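**Desk stuff in a clear bin — yes or no**

**softic_d**
ok so redoing the work table this weekend, need opinions fast. right now all the markers live in a clear plastic box with the scissors. Sister in law says get a drawer. I don't want a drawer, I forget what's in drawers. Am I wrong

**malsoon_j**
not wrong. clear box forever. I had a drawer unit in the hall, found glue in there from two apartments ago

**kamstead_sale_watcher**
Clear boxes look messy though?? You just see everything all the time. Get one of those Kamstead ones with the frosted sides, you still sort of see the colors

**softic_d**
frosted is just a drawer with extra steps

**spela_r**
pic of the table or it's all guessing. How big, what's the top, where's your light

**softic_d**
fine. butcher block pattern top, light wood, gray carpet under. Lamp stays in the corner, not moving it, don't ask
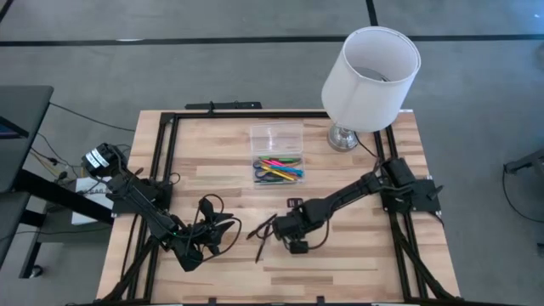
*photo: softic_d, posted May 20, 2022, ok to repost w/ credit*

**spela_r**
ok that's a nice top. And the box is fine?? markers laying flat on the bottom, pink yellow green whatever, you can tell what you've got. I'd leave it

**bujar_h**
Disagree. Markers flat in a box that size = you dig. Stand them up in a cup. Box is for paper and tape and the bigger junk. Scissors should not be in with the markers at all, you reach in for a pink and get a blade

**softic_d**
never once been cut by my own scissors

**bujar_h**
yet

**malsoon_j**
wait aren't you supposed to store markers flat anyway. Something about the ink settling at one end

**bujar_h**
for double ended ones sure. Regular ones go tip down. I had a cup of 8 tip down all last August and they wrote fine

**kamstead_sale_watcher**
nobody's mentioning the lamp. White drum shade, chrome base, that's a bedside lamp. Great for a bedside. For a work table you want a neck you can aim, there's a clamp one from Dimitriou I keep recomending to people

**softic_d**
I said don't ask

**kamstead_sale_watcher**
didnt ask. told

**spela_r**
the shade's a bit tilted btw, would drive me nuts

**softic_d**
well now it'll drive me nuts too, thanks

**senad.d**
Coming in on the lamp — drum shade is ok if the bulb is decent. A lot of it goes up and down instead of sideways. I sew under one. But check the color on the bulb, warm ones make yellow marker vanish on white paper. Drove my kid crazy

**softic_d**
huh. That explains the yellow. I thought it was dying

**malsoon_j**
do NOT throw out the yellow

**softic_d**
...it's in the trash at work, a different yellow. the one in the box is safe

**bujar_h**
so cup or no cup

**softic_d**
compromise: box stays, scissors get a hook on the wall. Markers stay flat until one dries out, then bujar gets to say it

**bujar_h**
Screenshotting this

**kamstead_sale_watcher**
frosted one's on sale till monday just putting it out there

**spela_r**
do you work for them or what

**kamstead_sale_watcher**
I wish. I just own a lot of boxes

**senad.d**
what kind of hook, adhesive or screw? adhesive lets go on my wall every summer

**softic_d**
adhesive, renting. will post when it's up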